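FOR IMMEDIATE RELEASE

Sarance brings back the winding handle, and it's blue

I've been making adjustable furniture long enough to remember when everyone wanted a motor in it. So it gives me a daft amount of pleasure to tell you that the next thing out of our workshop in Rustby goes up and down by hand. It's called the Griltberg, it's a pale, plain, wind-up worktop, and it goes on sale in July.

I'm Mahlet Worku and I run Sarance with Kiros Tesfamariam. Kiros does the metalwork, I do the drawings and the arguing. We make furniture for schools, repair shops, sewing rooms and anyone else who shares a surface with somebody much taller or much shorter than they are. Our older electric model sold well enough, but it needs a socket nearby, and half the rooms we deliver to have one socket and a kettle already in it.

The Griltberg needs no socket. There's a bent metal rod under the top, and you turn it. One way is up, the other way is down, and it stays where you leave it. I've had one at home since the winter and I wind it up every morning while the toast is on (my knees are grateful, my toast is sometimes less so). 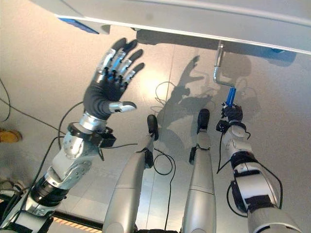 We spent far longer on the handle than on anything else. Our first one was black and perfectly nice to hold, and people kept asking us where it was! Put something dark under a worktop, in the shade, and you end up patting about for it like a light switch in a strange hotel. Hagos Gashaw, who does our fitting, wrapped the next one in blue tape as a joke and the questions stopped. So blue it is, and a proper bright blue too, none of your tasteful navy.

The rod itself is bent so that your knuckles stay clear of the underside as you go round. Kiros made 9 different bends before we settled on one. I still have most of them in a bucket by the door and they make very good plant supports. The early ones were too short in the middle, which meant lots of quick little turns and a sore wrist. The longer ones were lovely to turn but caught you on the thigh if you were sitting down — and I do mean caught, I had the bruise to show for it.
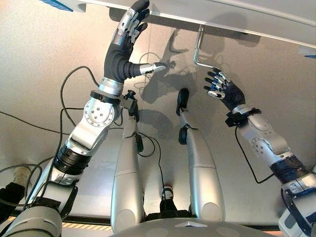

Sarance press notes, page 2 of 3

The blue grip is a separate part from the rod. Grips wear out long before metal does, especially in a classroom, and I can't bear the thought of a whole worktop going in a skip over a bit of split plastic. Spare ones will be sold singly, in the same blue, and you can fit one yourself without tools. Please do keep the old rod.

We tried the Griltberg out with the Mekonnen sewing rooms, where Ratih Sopacua teaches the evening class and has some of the shortest and some of the tallest students I've ever met, often sharing the same table. She was kind about it and also quite firm. "I like that it's quiet," she told us. "I can wind it down in the middle of a lesson and carry on talking. But please make it easier to get started when there's a heavy machine on top." We went back and changed the gearing after that. It now takes more turns to get from bottom to top, and each turn is lighter. If you're always in a hurry you may prefer the electric one, and we'll happily sell you that instead.
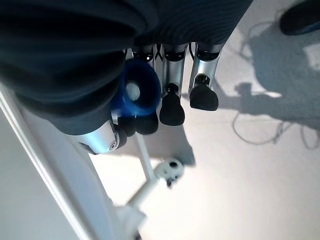

A few plain facts for anyone writing this up. The first batch is 402 worktops, all made in Rustby. The price is 945 pounds with delivery, and that includes 3 spare grips in a paper bag taped to the instructions. There's one colour for the top and one colour for the handle. Schools can ask us about paying over two terms.

Abundio Lozano will be looking after orders and repairs, and he'd like me to mention that you should wind the top right down before moving it to another room. He has asked me to mention this several times.

If you'd like to have a go before you write anything, come and see us. The workshop is open to visitors on Friday afternoons from two o'clock, and you're welcome to turn the handle for as long as you like. Bring something heavy to put on top if you don't believe me about the gearing.

ENDS

Press contact: Mahlet Worku, Sarance, Rustby
Orders and repairs: Abundio Lozano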